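What I Kept From My Parents' Papers

In November I finished going through the papers from my parents' house. It took three months of evenings, usually from after dinner until 10 p.m. I started with 79 folders and a lot of loose mail, and I now have one file drawer.

My father kept everything in the order it arrived. Gas bills were in with school reports. A warranty for a water heater was clipped to a letter from my aunt. My mother had her own system, where anything to do with money went in the hall closet and anything to do with people went in the bedroom. Neither of them ever moved a thing from one system to the other.

I had been told to sort by year. I tried that first and gave up after a week, when half the letters turned out to have no date on them. After that I sorted by what I would do with a page. Some had to be kept for legal reasons, some I wanted, some another relative might want, and the rest went to the shredder. I worked at a table and didn't allow myself to put anything on the floor, a rule I had broken the first week and paid for.

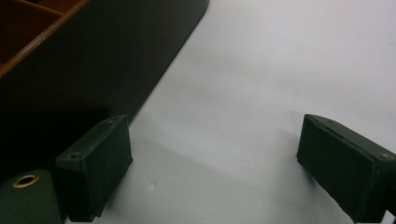
My sister's view was that I was throwing out too much. She wrote back to my first email and said bank statements from the eighties were family history, and that you could tell from them which summer the car died and which summer they had a little extra. I read through one year of them to see if she was right. She was, as far as the car went. I kept that year and shredded the others, and she has let it go, mostly.

The letters were slower. I read all of them, even the dull ones. My grandmother wrote to my mother every week after the move to Coren, and most of what she wrote was weather, church and who had been to the dentist. I had expected to skim them. By the second folder I knew the names of her neighbors and was annoyed when one of them stopped being mentioned.

I scanned the ones I thought other people would want to read, 200 pages in all, and put them on Arkivow so my cousins could get at them. The upload was easy enough. Naming the files was the hard part. I used the sender, then the recipient, then a year if I had one, and "undated" if I didn't. If you're going to do this, pick the naming rule before you scan the first page. I changed mine partway through and had to redo two evenings of work.

Small things came out of the envelopes too. There were stamps, a few keys, a library card and a baby tooth with no note. I put them aside until the paper was done.
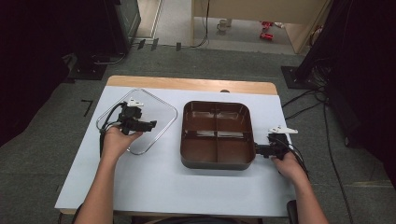
The keys don't fit anything I own. I tried them in the old desk and in the trunk that came from my uncle, and then I threw them out. The library card went to my sister. I still have the tooth and don't know whose it is.

What's left is the photographs, which are in the spare room in shoe boxes. I'm leaving those until after the holidays. A cousin has offered to take half, and I think I'll let her.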